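4.2 マーカー姿勢の補間と棄却

前節で述べたとおり、Stulachは手持ちグリッパの位置姿勢を、グリッパに載せた立方体マーカーから推定する。立方体を選んだ理由は論文向きにいくらでも書けるが、設計会議の議事録には「箱なら作れる」としか残っていない。一面でも正面に近い角度で写れば6自由度の姿勢が得られ、二面以上が写れば平面マーカーに特有の姿勢の曖昧性(いわゆる裏返り解)がほぼ解消する。問題は、一面しか写らない時間が思いのほか長いことにある。人間は作業中、マーカーの見え方に配慮して手首を回してはくれない。

検出器が各面について返す解は最大二つである。初期版のStulachは再投影誤差の小さいほうを無条件に採用していた。この方針では、グリッパがときおり一フレームだけ天井側を向き、次のフレームで何事もなかったように戻ってくる。学習データとしては、見る者の関節が痛くなる軌道である。図3にグリッパ側カメラ、図4に頭部側カメラの視野を示す。

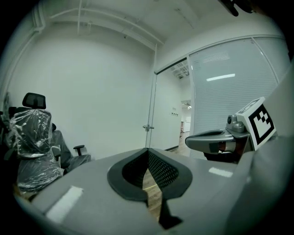 図3 グリッパ側カメラの視野。顎の付け根の上に立方体マーカーがある。背景は室内の壁、天井およびガラスの間仕切り。

グリッパ側の視野では、機体自身が画面の下半分の大部分を占める。これは自己位置推定の立場からは面積の浪費だが、機体に固定された部分は画像上でほとんど動かないため、静的マスクを一枚用意すれば特徴点抽出から除外できる。マスクは機体ごとに一度だけ手で描いた。自動生成も試みたが、白い壁まで機体と判定する几帳面さを見せたので撤回した。

残る背景にも癖がある。平坦な白壁は特徴点をほとんど与えず、ガラスの面は逆に与えすぎる。とくに反射した照明は輪郭が鮮明で、特徴点としての見た目は申し分ないのだが、三次元的には存在しない場所にある。そこで各特徴点に対し、33フレームの窓内でエピポーラ拘束からの逸脱を累積し、閾値を超えた点は以後の最適化に用いない。ブラインドのような繰り返し模様は、この検査をくぐり抜けて隣の羽根に対応づけられることがある。これについては対応点の第一候補と第二候補の距離比を厳しくする以上の策を持たない。

二つの解の選択には、慣性計測から伝播した姿勢を事前分布として用いる。時刻tの候補をそれぞれ評価し、事前姿勢との回転差と再投影誤差の重み付き和が小さいものを残す。両者の差が閾値に満たない場合はどちらも採用せず、その区間を「保留」とする。保留区間は前後の確定姿勢が揃った時点で後方平滑化により埋める。オンライン制御には使えない手順だが、本研究の用途は収録後の軌道復元であり、締切は著者らの側にしかない。

頭部側の推定はCinixが担当する。こちらは左右のグリッパを同時に観測できるため、両手の相対姿勢を一枚の画像から直接求められる。各手の軌道を別々に世界座標へ変換してから差をとる方法に比べ、頭部の自己位置推定のドリフトが相殺される利点がある。左右の取り違えは、各面に割り当てたIDの集合を手ごとに排他とすることで防ぐ。両手の立方体に同じIDを印刷した最初の一週間については、本稿では扱わない。

一方、頭部側には腕という遮蔽物がある。前傾して両手を伸ばす姿勢では、装着者の袖と上体が画像の下側に大きく入る。上着に強い明暗の切り替えがあると、四角形候補の抽出器がそこへ律儀に反応し、復号段階まで候補を送り込む。誤って復号されることは稀だが、計算時間は消費される。対策として、直前の姿勢から予測したマーカー位置の周囲だけを探索し、見失った場合に限り全画面に戻す。
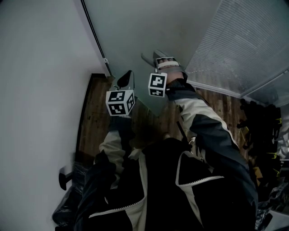 図4 頭部側カメラの視野。前傾した装着者が両手にグリッパを握り、左右それぞれの立方体マーカーで複数の面が見えている。

Asanka Patwaryからは草稿の段階で、予測位置の周囲だけを探索するなら予測が外れたときほど長く外れ続けるのではないか、しかも排他IDは取り違えを防いでも誤復号は防がない、との指摘を受けた。全画面探索への復帰条件を「検出なし」に限っている以上、近傍に偽の検出があるかぎり探索窓はそこに居座る、というのである。

指摘は正しく、著者らが反論を用意するあいだに手元の記録で一度再現した。窓は袖に居座っていた。そこで復帰条件に二つを加えた。第一に、検出の有無にかかわらず一定間隔で全画面探索を挟む。第二に、頭部側から得た手の姿勢とグリッパ側から得た姿勢の差が許容値を超えた場合、双方の窓を破棄する。後者は二系統の時刻同期に依存し、同期が崩れると健全な窓まで捨てるため、時刻ずれの推定値が安定するまでは無効としている。

評価には259本の収録を用いた。調整用と評価用は収録単位で分割し、同一収録のフレームが両側に入らないようにした。閾値はすべて調整用の収録で決め、以後は動かしていない。動かしたくなったことは認める。

定性的には、一フレームだけの反転は保留規則の導入により大半が姿を消した。残ったものは、速い手首の回転で慣性側の事前姿勢も信頼できなくなる区間に集中している。事前分布が誤っていれば、それと整合する誤った解が自信をもって選ばれる。二つの情報源が一致することと、それらが正しいことの区別は、このソフトウェアにはまだつかない。

保留区間が長く続く収録では、平滑化の結果がもっともらしい曲線になる点にも注意を要する。滑らかさは目視検査をたやすく通過する。このためStulachは、復元した軌道の各時刻に「観測」「伝播」「平滑」の別を付けて出力し、下流の学習器が「平滑」の区間を重み付けまたは除外できるようにした。既定では重みを下げるのみで、除外はしない。除外を既定にした版では、把持の直前という最も欲しい区間から順に消えていった。

グリッパの開閉量については、顎の動きをマーカー姿勢とは独立に推定しており、その詳細は4.3節で述べる。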